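Sorting a mixed box of cables, brackets and small fittings

Reading time: 3 min
Category: Workshop & Storage > Sorting

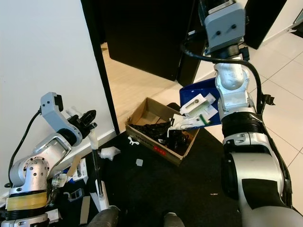

What should be taken out of a mixed box first?

Rigid plastic parts come out first, then packets, then anything soft or tangled. Brackets and clips catch in cable loops and crack when the bundle is pulled, so the tangle stays in the box until the hard pieces are clear of it.

1. Preparing the floor

Work on a dark mat. White and clear fittings show up well against black and are easily lost on pale concrete or carpet. Fold the box flaps outwards and keep them down. Place one shallow tray within reach of the box and leave a clear strip of mat in front for items that have no group yet.

2. Removing the rigid parts

Lift each part straight up. If it resists, feel along its length for the loop that is holding it and slide the loop off. Do not shake the box. Put brackets in the tray. Clips and end pieces go on the mat until their matching part is found.

Sealed packets are kept sealed and stored with the bracket or rail they belong to. Where the label carries a part number, copy it to the list before the packet is put away. At the Esden store the list runs to 223 lines and is kept by Renji Kobori; a packet without a line is given one the same day.

3. Packaging waste

Flatten cardboard and stack it to one side. Crumpled film should be opened out and checked before it is thrown away. Small translucent parts such as spacers, lens covers and adhesive pads are the usual losses. Hold doubtful pieces up to a light: a moulded part has a firm edge, film does not.

4. Cables and other soft items

Tip the remaining contents on to the mat once the box holds nothing hard. Find a free end and work back from it. Pulling from the middle tightens the knot. Coil each cable to a diameter of 11 cm, fasten it with a reusable tie and label it at the plug end. Fabric sleeves and straps are rolled and bagged separately.

5. Returning items to storage

Tall poles and rails are stored upright in a rack, never across the top of an open box. Trays are limited to one product family each. Murnuvside trays have 84 mm dividers, which take most brackets flat; longer ones need the divider removed.

Unmatched pieces go into a dated bag. Ngaio Brunton clears the bags every August, and anything still without a line on the list is sent for recycling.

Tags: cable storage, small parts, trays, labelling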